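Chapitre 5
La démonstration tenue à la main : lecture d'une visite d'atelier

Objectifs du chapitre
Distinguer la télé-opération de la démonstration directe par pince portée.
Identifier les grandeurs à relever pendant une démonstration.
Rédiger un compte rendu de visite exploitable en bureau d'études.

5.1 Situation de départ

La société Bonwood ouvre chaque année, en novembre, son atelier de préhension aux étudiants de deuxième année. La visite dure une demi-journée et comporte 3 postes : calibrage, démonstration, relecture des données. Ce chapitre traite du deuxième. Le calibrage a été vu au chapitre 3 et la relecture fera l'objet du chapitre 6.

Au poste de démonstration, aucun bras motorisé ne déplace les pinces. L'opérateur les porte lui-même, une dans chaque main, et exécute la tâche devant les visiteurs. Les trajectoires relevées servent ensuite à l'apprentissage d'une commande. Le jeu constitué par Bonwood pour la famille « panier et récipient » compte 1 020 démonstrations, archivées sous le nom de projet Tekodard.

La tâche retenue fait intervenir un panier en fil métallique et une boîte en plastique à couvercle. Elle paraît élémentaire. Elle réunit pourtant trois difficultés classiques : un accès limité par les parois, un objet translucide dont les contours se détachent mal du fond, et une paroi ajourée qui complique la segmentation.
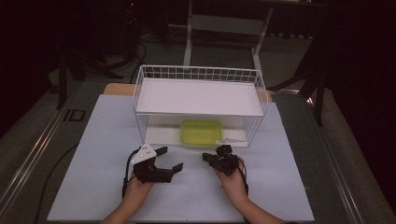

Poste de démonstration : pinces tenues à la main, récipient translucide et grillage blanc.

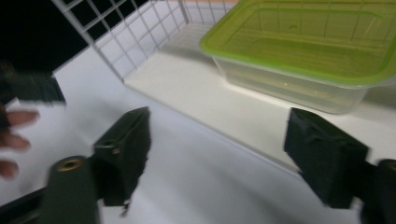 L'élève retiendra d'abord la question des points de vue. Une vue haute renseigne sur la disposition générale du poste et sur la coordination des deux mains. Une vue prise au niveau de la pince renseigne sur l'écartement des doigts et sur l'approche finale, mais elle suit tous les mouvements du poignet et devient floue dès que la vitesse augmente. Les deux flux doivent donc être datés sur une horloge commune. Un décalage constant se corrige ; une dérive impose de reprendre l'enregistrement.

Vient ensuite la question de l'effort. Une pince portée ne restitue pas la charge qu'un bras aurait à supporter, et l'opérateur compense sans y penser le poids de l'outil et la traction des câbles. Le modèle de Říha, présenté en 5.3, permet d'estimer cette part — à condition que la masse de la pince ait été relevée avant la séance.

5.2 Vocabulaire

Démonstration : exécution complète d'une tâche, de la position de repos initiale à la position de repos finale.
Épisode : enregistrement associé à une démonstration, métadonnées comprises.
Ouverture : distance entre les faces internes des doigts, exprimée en millimètres.
Épisode rejeté : épisode écarté à la relecture selon la grille Pastarov (annexe B).

Travail préparatoire

Avant d'aborder la section 5.3, dresser la liste des grandeurs qu'il faudrait enregistrer pour reconstituer le mouvement d'une pince portée. Préciser pour chacune l'unité et le capteur envisagé. Limiter la liste à 5 grandeurs et indiquer celles qui peuvent être déduites des autres par le calcul.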